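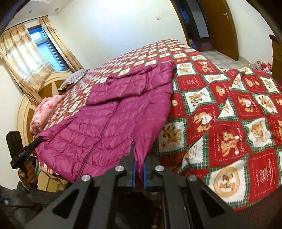
买一套 Nerkia 手持夹爪，钱应该先花在哪里？

先花在夹爪本体和备用指片上，然后是存储和电池，最后才轮到箱子、支架这些配件。

第二章 采购与预算规划

欢迎您翻到这一章。我们知道，很多朋友收到手册以后会直接跳到第三章去装指片，心情完全可以理解！不过如果您还没有下单，或者已经下了一部分、正犹豫要不要再补一些，那么请先泡杯茶，花一点时间把这一章读完。本章由 Kolbrún Ravn 起草，Kristof Kuipers 核对了价格部分，价格按4月27日星期一的目录填写，之后若有调整，请以 Frandsen 给您的书面报价为准。

2.1 下单之前先想清楚的几件事

1. 写下您打算采集的任务。请尽量写得具体一点，比如"把外套在床上摊平、捏住下摆、对折"，就比"整理衣物"好用得多。任务写得越细，后面选指片、选存储的时候就越省心。

2. 把任务分成单手和双手两类。叠衣服、铺被子、套枕套这类活儿几乎都要两只夹爪一起上：一只捏住布料，另一只去找对面的袖子或者边角。拧瓶盖、收碗筷则要看您的做法。只要清单里有一项双手任务，就请按一对来做预算，单买一只以后再补，两次运费加起来会让人心疼的。

3. 写下采集地点。在自己的实验室里采，和到别人家里的卧室、厨房里采，要带的东西差别很大。到住户家里去，您还要考虑过夜充电、楼梯、停车，以及下面 2.5 里讲到的住户同意书。

4. 确定由几个人来采。两位操作员轮换使用同一对夹爪没有问题，握把的松紧带可以调节。三位以上的话，我们建议再添一对，大家排队等设备的时候，工资可是照样在走的。

注意：请不要在任务清单还没定下来的时候就批量购买专用指片。专用指片拆封后不能退换。

2.2 选择指片

标准套装里附带一副蓝色软指片，适合布料、纸盒和大多数家里常见的小件。像羽绒服这种又蓬又滑的面料，一捏就会往里塌，软指片在下摆和衣边上比较好下手，请用指尖最前面的一段去夹，别把整块面料往里塞。

1. 以布料为主的项目，选软指片，另备一副。

2. 以硬物为主的项目，选带纹路的硬指片，软指片留作备用。

3. 两种任务都有的项目，请把软、硬指片分开排日期使用，不要一天之内换来换去。每换一次都要重新校准，操作员也要重新找手感，半个上午很容易就这么过去了。

说明：备用指片组的价格是227欧元，内含软、硬指片各一副和一把安装用的小螺丝刀。螺丝刀请收好，夹爪上盖的螺丝也用得着它。

小心：更换指片前务必关机。指片在开机状态下可能突然合拢，夹到手指虽然不至于受伤，但会很疼。

2.3 存储和电池

我们收到的来信里，抱怨得最多的就是这一块，所以请允许我们啰嗦几句。

1. 每只夹爪各配一张存储卡，双手任务就需要两张同时在用，另外再备两张轮换。总共四张，贴上左、右的标签，不要混用。

2. 晚上回来以后，先把卡里的内容导入 Kistis，确认左右两路都能对上，再清空卡片。请千万不要在住户家里为了腾地方当场删除，那时候人往往很累，容易删错。

3. 本地硬盘按一个采集日200 GB来预留。这个数目包含双手任务左右两路的原始文件，也包含 Kistis 处理时产生的临时文件；临时文件在导入完成后可以清掉，但处理过程中它们确实要占地方。

4. 电池每只夹爪备两块，一块在用，一块在充。冬天出门时请把备用电池放在大衣内袋里，去年12月我们自己就吃过这个亏，车里放了一夜的电池，早上怎么也不肯好好工作。

注意：请使用随机附带的充电座。用别家的充电座造成的损坏，不在保修范围之内。

2.4 一份可以照抄的预算

假设您要采集双手叠衣任务，两位操作员，地点在几户普通人家的卧室，那么请按照下面的顺序来填：

1. Nerkia 手持夹爪一对，含标准软指片、握把带和充电座。

2. 备用指片组一份。

3. 存储卡四张，备用电池两块（标准套装里每只夹爪已经带了一块）。

4. Kistis 软件授权，一年，一台电脑。

5. Akadwood 便携箱一只。箱子内部有现成的隔层，夹爪可以带着指片直接放进去，不必每次拆装。

以上五项合计3687欧元，不含税，不含运费。另外请再单独留出200欧元，用来应付现场的小开支：停车费、插线板、给住户带的一盒点心，还有几件采集用的旧衣服。旧衣服真的值得专门买一些！厚的薄的、带拉链的、带帽子的都来几件，别总盯着同样的T恤叠，也别不好意思去二手店里翻。

说明：操作员的工资和标注费用没有列在里面。这两项各地差得太多，我们替您估一个数反而会误事，请向本单位的财务同事要一份当地的标准。

说明：如果预算不够，请先砍便携箱，用家里厚实一点的收纳箱垫上毛巾也能凑合。备用指片请尽量保留，指片破了而手边没有替换的，当天的采集就只能停下来。

2.5 到住户家里采集前的准备

这一节严格来讲不算花钱的事，可是准备不好就会多跑一趟，多跑一趟就是钱，所以我们还是放在了这一章。

1. 提前给住户寄去同意书，写明会拍到哪些房间、文件保存多久、谁可以看。夹爪上的镜头视野很宽，床、窗户、门口和隔壁房间的一角都有可能进入画面，请如实告诉对方。

2. 请住户自己先收起照片、信件和药品。我们的操作员不替住户动这些东西。

3. 到场后先看光线。有窗的房间白天通常够用，窗帘开到哪里就固定在哪里，采集过程中不要再动。需要补光灯的话，请把它也写进预算。

4. 床上原来是什么样，就让它什么样。花纹多的被子、叠着的毯子、靠在床头的枕头，都是很好的采集环境，不必换成素色床单，也就省下了买床单的钱。

5. 采集当中需要放下夹爪时，请放在桌面或者箱子里，指片朝上。放在床上容易被衣服盖住，一抖被子就飞出去了。

小心：瓷砖地面很硬，夹爪从床沿的高度跌落，外壳就可能开裂。跌落损坏需要付费维修，请把握把带套在手腕上再开始工作。

2.6 下单与收货

1. 把 2.4 的清单连同您的任务清单一起发给 Frandsen 的销售窗口。附上任务清单很有用，对方会替您看一眼指片选得对不对，我们有好几位用户就是这样少买了一副用不上的。

2. 收到报价后，请核对三个地方：夹爪是不是写着"一对"，授权期限从哪一天算起，运费由哪一方承担。

3. 授权期限请尽量从收货之日算起。如果报价上写的是下单之日，可以写信要求修改，一般都会同意。

4. 收货当天开箱，左右两只都开机一次，张合几下，看看指片能否对齐。有问题请在签收后尽快来信，并保留原包装。

5. 把两只夹爪的序列号抄在本手册封底的表格里。日后报修、续费都要用到。

注意：学校和研究机构的采购流程常常比较长，报价单可能在走流程的时候过期。请在提交之前向 Frandsen 询问能否延长有效期，这件事只需要一封邮件。

打算长期采集的用户，接下来可以看 2.7 的指片更换周期表，再决定第二年要留多少钱；只做一次短期项目的，直接翻到第三章开始安装就好。祝您一切顺利，有什么拿不准的，尽管写信给我们。

相关内容
2.7 指片更换周期表
3.1 安装软指片
3.4 左右夹爪的配对与校准
Kistis 导入失败时的处理办法
Akadwood 便携箱隔层尺寸

分享 14　评论 6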